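4. Evaluation of the Parnard Simulation Kit

4.1 Scope of the evaluation

The Parnard kit is a packaged simulation environment for two-armed robots, offered under license by Detitz to research groups and small engineering firms. It includes a robot model, a library of furnished rooms, a set of tabletop tasks, and a service plan under which the supplier updates the rooms twice a year. Our group reviewed the kit between March and October in order to decide whether it could replace the in-house simulator used in our earlier work on arm control. This section reports on the setup, the camera views supplied to the controller, and the practical limits we met.

4.2 Setup

All tests were run with the version of the kit current in March. We selected 12 rooms from the library and ran 2000 episodes in total, each with a time limit of 60 seconds of simulated time. The robot model was used as delivered. Lighting, furniture placement, and object placement were drawn by the kit's own random generator, and the seed for each episode was stored with the results so that any episode could be repeated.

The controller was the same one described in Section 3. It receives images and joint positions and returns joint targets for both arms. No changes were made to its structure for this evaluation. The only added component was a small program, called Zou, that converts the kit's message format into the one our controller expects.

4.3 Camera views

The kit supplies a wide view that takes in both arms and the robot's own body, and a close view directed along the gripper fingers. The two differ greatly in how much of the room they show. The wide view carries most of the information about furniture and work surfaces. The close view is of most use in the last part of a reach, when the space between the fingers must be judged against the object to be grasped. Figure 6 gives one sample of each from the same room.

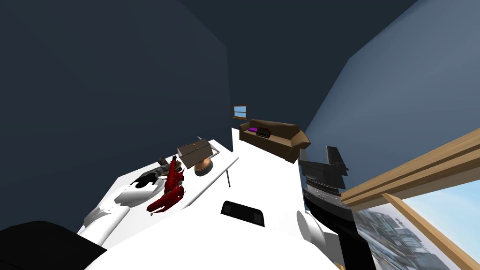
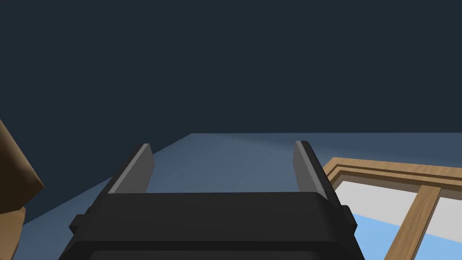
Figure 6. Rendered views from the Parnard kit. First: wide view with both arms, the white table, and the lamp. Second: close view along the gripper, with the fingers apart and nothing held between them.

As the wide view in Figure 6 shows, the room can appear strongly tilted. Controllers that assume a level horizon will need a correction step before they can use such images. Our controller makes no such assumption, and we passed the images to it without change. Surfaces are rendered in plain, even colors with little texture. Groups whose methods depend on fine surface detail should test this point early.

4.4 Documentation and support

The written guide covers installation and the task library in full. Its treatment of the camera settings is brief, and the units used for the field of view are not stated. We wrote to the supplier on this matter and received a corrected page within 3 working days. The service plan also gives access to a shared archive of rooms hosted at Rirkthorpe, which we used only for storage.

4.5 Limits

The evaluation covers a single controller and a single robot model. Contact between the fingers and soft objects was not tested, as the kit does not include soft objects in its standard license. We also did not compare simulated results with results on a physical robot. That comparison is planned for the next stage of the project and will use the stored seeds described in Section 4.2.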